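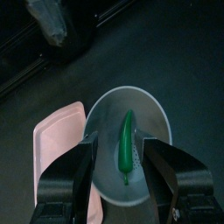

Gebremichael's comment on our first draft was that most people who lose a shared calendar entry never find out which account they saved it to. We started the second half of the project from that remark. Until then we had only looked at how long it took to switch accounts.

The project compares two ways of keeping a school calendar and a private calendar on one computer. The first is to use separate browser profiles, one per account. The second is to share the private calendar with the school account, so that both show up in one window. We used Zindeo for the school calendar and Sondia for the private one. Both can export and import the standard calendar file.

Method

We sent a short form to students in the Jaklow building and got 202 answers. From these we picked 100 people who said they used two calendars every week. Half of them used profiles and half used sharing. Everyone added the same list of appointments, moved a few of them and deleted one. Then we exported all the calendars and compared them with the list.

In total there were 3974 entries to check. We did the first part by hand in a spreadsheet and then wrote a small script, as the time zones were coming out wrong. Sondia writes all times in UTC and Zindeo uses local time, so every entry looked like an error until we fixed that. The corrected files were ready on 11th October.
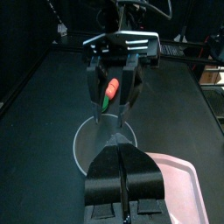

The group with separate profiles made fewer mistakes when adding appointments. They were slower when moving them, and several people edited an old copy in the wrong window. In the sharing group the usual mistake was saving a private appointment to the school calendar, where classmates could read the title. Zindeo picks the school calendar by default and the setting is hard to find.

Reminders were a problem in both groups. With sharing, some reminders came twice, once from each service. With profiles, they only came if that profile was open.

Still to do

The phone apps were left out and will be tested in November. We also need to repeat the deletion step, where the instructions were unclear and a few people removed the whole series.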